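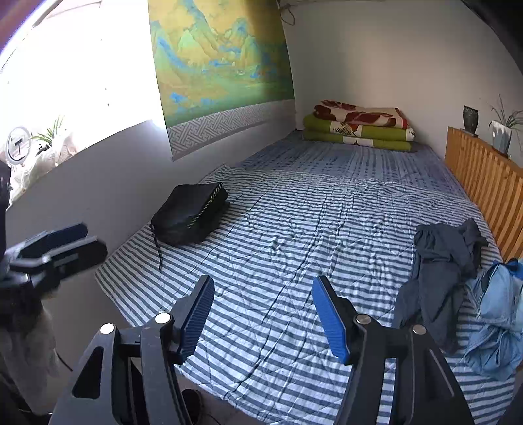 Clearing the bed before bedtime (and other bedroom bits)

I've had a few messages asking how I keep on top of the bedroom when the bed is where everything lands. Well, I don't, not really! Coats, bags, chargers, yesterday's jumper, it all gets slung on the sheet the minute someone walks in. But I've got a bit of a routine now and it does help.

Bag first. If there's a bag on the bed I move it before anything else, and I wind up any cable that's trailing out of it and tuck it into the front pocket. I lost a good phone lead in January by stripping the bed with it still lying there, and it went through a full wash at 60. Straps want tucking in too or you'll catch your foot.

Then clothes. Pick up each thing, give it a shake and decide there and then – hook, drawer or wash. Denim jackets can nearly always go back on the hook. Mine get washed maybe twice a year, inside out and cool, and they keep their blue much better for it. Dark things that have been sat in a heap will have fluff on them, so I run a damp rubber glove down the front. Works better than the sticky rollers and costs nothing.

Quilts. We keep the spare ones folded in a stack at the far end of the bed, against the wall, because the cupboard in this house is hopeless (it's damp at the back and my brother-in-law Alfie Catterall has been going to look at it for ages). Fold them in thirds longways, then in half, then in half again, with the folded edge facing out. It looks neater and you can pull one from the middle without the lot coming down. Heaviest at the bottom. I swap the order every few weeks so the same one isn't always squashed.

Striped sheets – I love them, but they show every crease! I'm not ironing a sheet for anybody. Take it out of the machine straight away, snap it hard by the corners, and peg it with the stripes running up and down. The stripes are handy when you're making the bed as well, just line one up with the edge of the mattress and you know it's on straight.

Someone asked about pegs: mine came off the market at Jastlow, a bag of 145, and I've still got most of them.

Next time I'll do pillows, and the yellow marks on them, which I've been putting off.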